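**Left gripper drops out mid-run, comes back after power cycle - anyone else?**

**pascual_r**

Hi all, Pascual Riquelme here, long-time reader. We run a two-arm tabletop setup for pick and place and I've lost most of March to one fault. The left gripper stops answering in the middle of a motion. The arm carries on as if nothing happened, gets to the place pose, and the fingers just stay however they were. Log says error 1292, then nothing from that gripper until I power the whole arm down and up again.

It has done this 4 times now. The last one scared me a bit, because the fingers stayed shut on a steel cup and the arm swung it right past my coworker's hand. She was reaching in to straighten something (yes, I know, we've had that talk).

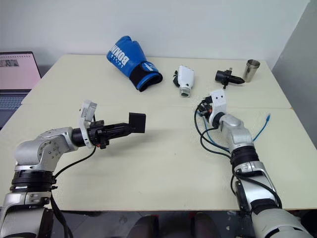
What I've tried so far:

- new cable from the wrist to the base
- older firmware on the gripper
- slower speed, which made it rarer but didn't get rid of it

The right arm has never done it once. Same controller, same code. I'm running the Brullel driver, if that matters.

**hirley_bench**

Wrist cable. It's always the wrist cable. Does it fail in the same joint position every time?

**pascual_r**

I already swapped it! But no, I never wrote down the joint positions. Two of them were with the wrist rolled pretty far over, I remember that much.

**hirley_bench**

A new cable routed the same way gets the same bend. Ours had a loop that looked plenty generous until the wrist rolled over, and then it pulled straight on the connector. Give it more slack and clip it further down the arm.

**elba_m**

I don't buy it. A bad cable usually gives you a burst of comm errors first, and he's getting a single code and then silence. I'd look at the power supply. When both grippers close together the voltage dips, and one of them resets and never gets re-enabled by the driver. We had that on the Ivora cell and chased cables for 3 weeks.

Also, can we talk about the arm carrying on with no gripper feedback? That's the part that would keep me up. Whatever the root cause is, losing the gripper should stop the arm.

**hirley_bench**

Agree on the stop. Disagree on the power. If it was a dip, why would slowing down help?

**elba_m**

Lower speed, lower peak current. It fits both of our theories, which is annoying.

**tomhenz**

Put a meter on the supply and quit guessing :)

**pascual_r**

OK, so I did both. Added slack and clipped the cable lower, ran 263 cycles, then it died again on the left side - so sorry, hirley. After that I logged the supply, and there's a clear dip when both grippers close. The fault landed right on one.

I've also put in a watchdog, so now the arm halts if the gripper goes quiet. Tested it by unplugging the gripper during a slow move and it stopped right away. And hands stay out unless the arms are disabled, me included.

**elba_m**

Good! Separate supply for the grippers is what we ended up with. Post the log if you can, Mansilla at Henríquez will want to see it too (my brother, different company, same headache).

**hirley_bench**

One dip lining up with one fault isn't proof. I'd still keep the slack.

**pascual_r**

Keeping it. Second supply is on order, I'll update once it's in.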